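Trelgate Coat and Clothing Bank
Progress report to the Arumugam Fund
Second half of the grant year, to the end of February

Dear all at the Fund,

Thank you for your patience while I got this together. I had meant to send it as soon as the month closed, but the boiler at the hall had other ideas and I spent the better part of a week ringing round for a part. We are warm again now, and I can sit down properly and tell you how your money has been getting on.

You'll remember that when we last wrote we had only just moved from the back of the Bratora Road chapel into the old shop unit at the bottom of Trelgate, and I was fretting about whether families would find us. They have found us all right. Between September and the end of February we gave clothes to 683 households, against the 539 we saw in the same six months a year ago. I don't want to make too much of the comparison, as we were closed for a fortnight last winter when the chapel roof came in, but even allowing for that we have been a good deal busier, and you can feel it on a school-holiday morning when the pushchairs are three deep by the door.

Where the money went

The largest part of this half's payment went on rent and heating, as we set out in the application. The rent has stayed where it was agreed. Heating came in higher than I'd budgeted, partly the boiler and partly that the unit has a great big shop window that lets the cold straight in. We have put up a heavy curtain for the evenings, which has helped more than I expected, and the landlord has promised to look at the draught under the front door (he has promised this before, so I am keeping after him).

The second part went on the washing machine and the tumble dryer. Both were in by October. Before that, everything that needed a wash was going home in carrier bags with whoever had space on the line, and things went astray, or came back weeks after the child they were meant for had grown out of them. Now a bag that comes in at ten in the morning can be on the rail the following day. I had underestimated how much powder we would get through, and I've moved a small sum across from printing to cover it. I hope that's in order. If you would rather I had asked first, do say, and I will next time.

We also bought 20 sturdy hanging rails from Lendetti, the shopfitters, who were clearing old stock and let us have them at a very fair price. They are on wheels, so we can push them all back against the wall for the sewing evening.

Coats and winter things

Winter coats were the thing you asked us to report on particularly. We gave out 1,344 coats, jackets and warm tops over the half year, counting adults' and children's together. Small children's coats come in faster than we can hang them, and we are never short of ladies' coats in the middle sizes. What we lack, and have lacked every single winter I've been doing this, is anything for teenage boys and for bigger men. Boys of fourteen or so wear a thing until it falls apart, and quite right too, but it does mean there's nothing left to hand down.

So in November we tried an appeal through the two secondary schools, asking for hoodies and dark jackets that could be worn over uniform without anyone getting told off for it. It went well at one school and rather quietly at the other, where I think the letter was lost among the ones about mock exams. We'll try that school again in the autumn, and earlier.

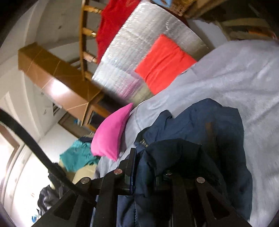 Kavitha Nair thinks we should go further than an appeal, and she put it to me in writing so that I'd pass it on: by January the boys' rail was bare three weeks out of four, and she would sooner we bought a few dozen plain new jackets in the summer sales than sent another lad off with his mum's fleece. She would also like us to stop putting the teenage things next to the toddlers' corner, where no fifteen-year-old wants to be seen browsing.

I agree with her on both counts. The second we have already done, and the teenage rails are now along the far wall with a mirror of their own. The first would need money we haven't got set aside, and I'd like to talk to you about it before I put a figure on paper. We have always been a bit proud of running on donated clothes alone, and one or two of our longest-serving helpers feel strongly about it. My own view has softened. A decent coat is a decent coat.

Sorting and mending

Sorting remains the bottleneck. Bags come in mixed, with everything from christening gowns to single football socks, and each one has to be emptied, gone through, checked for zips and missing buttons, and sized. We've simplified the piles this half, and things now go to hang, wash, mend or rag. The old system had nine piles and I am ashamed to say I invented it.

The mending evening has been a real pleasure. It started as three of us with a biscuit tin of buttons and has grown into a proper little gathering, with two sewing machines and a good deal of cake. Replacing a zip still defeats most of us, so anything with a broken zip tends to wait for the one person who can do it. A short course at the college would sort that out, and I have asked what they charge.

What hasn't gone to plan

The delivery service has not got going. We said we would take parcels out to families in the villages who can't get in by bus, and we have managed it only now and then, when somebody had a car and a free afternoon. The insurance was more complicated than I'd understood, and then we lost our most willing driver to a new job with long shifts. I would like to carry the delivery money forward to the next half year, with your agreement, and start with just one village and a regular slot each month.

The website is also still as it was. I'm sorry about that. The opening hours on it are at least correct now.

Next six months

School uniform will take over from May onwards, and we've begun putting aside plain shirts and trousers already, in the dry cupboard at the back. I want to have the college course settled by Easter if they'll have us, and the door draught seen to before next winter. The full accounts are attached separately, with receipts for the machines and the rails.

Do please come and see us if any of you are passing. Mornings are liveliest, and the kettle goes on at half past ten.

With warmest thanks from everyone at Trelgate,

The Coordinator
Trelgate Coat and Clothing Bank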